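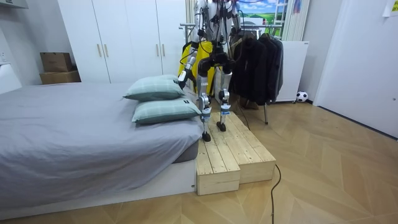

Finish on pine steps is a question of grip first and looks second, so I'll take Chiharu's points in that order and leave the color discussion to whoever wants it. I built the Clollholm unit in December as two separate boxes, and both are still bare wood. The planks on top run lengthwise with open gaps between them, and the rear box stands taller and a little to the right of the front one, with the front one touching the bed frame. Most of what follows depends on those gaps and on the offset.

On December's thread, Chiharu Nagano wrote:

> I'm building a two-level step for the guest bedroom at Derkville and have the cut list from the archive (message 86). Three things are unclear to me.
>
> First, the list gives 907 mm for the top planks on both boxes, but the drawing shows the rear box overhanging the front one at one end. Is one of those a mistake?
>
> Second, the planks are 21 mm and there is no center support on the drawing. I get noticeable spring when I stand in the middle of a test piece. Is that expected?
>
> Third, finish. My first idea was two coats of the floor varnish left over from the hallway. Fiachra told me off-list not to, but didn't say why.
>
> Also, do you fasten the boxes to each other, or to the bed, or to neither?
>
> Chiharu

Length. Neither is a mistake. Both boxes take the same plank, 907 mm, so there is one stop-block setting for the whole job. The rear box is then shifted sideways when the two are put in place. The drawing shows that shift and doesn't say so. I'll add a note to it. If your wall space doesn't allow the shift, line up the ends and nothing else changes.

Spring. Yes with your test piece, no with the finished box. Message 86 leaves out the center rail, which was on the second sheet and never got scanned. It runs front to back under the middle of the planks, on edge, same stock as the sides. Screw it through the side boards, two screws per end, then one screw down through each plank. With the rail in, 21 mm is enough. If you have already closed up a box you can get the rail in from underneath.

Check the knots before you decide which face goes up. A dark knot in the middle of a plank is fine over the rail and poor halfway between the rail and the end. I sorted mine on the floor first and moved two planks. Loose knots I would cut out entirely, even if it costs you a plank.

Gaps. Keep them even with a spacer and pull it out after screwing. Bedroom air in winter will open them further, so don't start wide. If the planks are pushed up tight they can cup in summer and you lose the flat surface.

Finish. Fiachra's objection, as I understand it, is socks on gloss. I agree with it. Hallway varnish is made for shoes and for sweeping, and on a step at bed height most of the traffic is in socks. The choices I'd consider:

- Leave it bare. Sand the tops to 120 and stop. It will mark, and you can sand it again.
- Hardwax oil, matte, one thin coat, wiped off completely. Slightly darker, still some texture.
- Varnish on the vertical faces only. The end grain shows there and picks up dirt from the vacuum cleaner, so sealing it is reasonable.

I have stayed with the first for now. I may do the vertical faces later. Nultow sells a clear anti-slip strip, which I tried on an offcut – it lifts at the edges on bare pine and I wouldn't bother unless the wood is sealed.

Edges. Break every top edge with a 2 mm chamfer, front and ends. This isn't in message 86 either. The front edge of the upper level is the one that catches a shin, so go a bit further on that one if you like.

Fastening. Join the boxes to each other, two bolts with wing nuts through the shared face, reachable from below. Don't fasten either one to the bed. A low bed frame moves more than you would expect when someone sits down hard, and the screws will work loose on whichever side is softer. Felt between the front box and the frame is enough to stop knocking. Under the boxes use thin rubber pads, one at each corner, and check that they don't stain your floor. Mine are from Dimaculangan and haven't so far, on oiled boards.

One thing to measure before cutting: wardrobe doors. Put tape on the floor for the outline of both boxes and open everything that opens. The taller box is the one that gets in the way, and swapping the offset from right to left may be all you need.

Fiachra, if you still have the second sheet, please send it to the list so it can go in the archive next to the first.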